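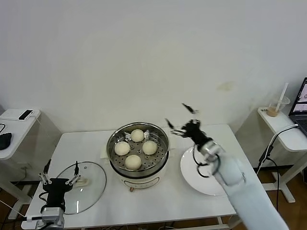
Pedport, avril

Quatre petits pains vapeur, un couvercle en verre, une assiette. Voilà le genre de problème qui me passionne en ce moment, et je comprends très bien qu'on me regarde de travers quand je le dis à table. On nous a promis des voitures sans conducteur et des usines sans lumière, et moi je m'enthousiasme pour un bras qui doit transporter une brioche sur trente centimètres !

Alors, les machines savent-elles faire le ménage, la cuisine, les petites corvées d'atelier ? Ma réponse tient en deux mots : pas encore. Mais ce « pas encore » a changé de nature, et c'est de cela que je voudrais parler.

Prenez le pain vapeur. C'est mou, ça colle, ça se déchire si on serre trop et ça tombe si on ne serre pas assez. Un enfant de cinq ans s'en sort après deux essais et un pain écrasé. Pour un robot, il faut repérer une boule crème posée parmi d'autres boules crème, choisir un angle, descendre sans heurter le bord du panier, refermer les doigts juste ce qu'il faut, puis recommencer avec le voisin, qui n'est jamais tout à fait pareil. Et je ne parle même pas du couvercle : le verre transparent reste une vacherie pour beaucoup de systèmes de vision, qui regardent à travers ou s'accrochent à un reflet.

Rowena Mangubat, qui a passé des années sur les lignes d'emballage de Guvico avant de se mettre à la robotique, m'a fait un jour la remarque qui a le plus compté dans ma façon de voir les choses : à l'usine, on a toujours adapté le monde à la machine. On cale la pièce, on fixe la lumière, on supprime l'imprévu. Dans une cuisine, c'est l'inverse – la serviette traîne, le gobelet est resté là, quelqu'un a déplacé l'assiette. Chez Skikside, où elle travaille maintenant, l'équipe a noté 254 essais sur une même tâche de service, et elle m'a raconté les ratés avec autant de gourmandise que les réussites.

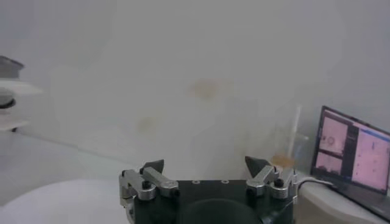 Pince ouverte, deux doigts face à face, à côté de l'ordinateur.

J'aime beaucoup regarder ces pinces de près. Des biellettes argentées, quelques vis, deux bouts noirs en biseau : la mécanique est presque modeste. Les progrès qui m'épatent sont ailleurs, dans l'apprentissage par démonstration, où l'on montre le geste au lieu de l'écrire ligne par ligne. Une tâche qui demandait des mois de programmation peut désormais s'ébaucher bien plus vite. Ébaucher, j'insiste : entre une démonstration correcte et un mardi soir dans une vraie famille, il reste du chemin.

Mon ami Dizon, restaurateur et grand sceptique, m'oppose toujours le même argument : il sert plus de 30 paniers par service, alors un robot qui réfléchit devant une brioche, merci bien. Il a raison pour son restaurant. Mais je pense à ma tante, que ses mains trahissent et pour qui soulever un couvercle brûlant est devenu une expédition. Elle se moque de la cadence. Elle attendrait volontiers son goûter, pourvu qu'il arrive entier sur l'assiette.

C'est par là, je crois, qu'il faut juger ces machines : par un geste précis, rendu à quelqu'un qui ne peut plus le faire. Qu'on commence par les brioches, et qu'on me prévienne quand la vaisselle sera au programme !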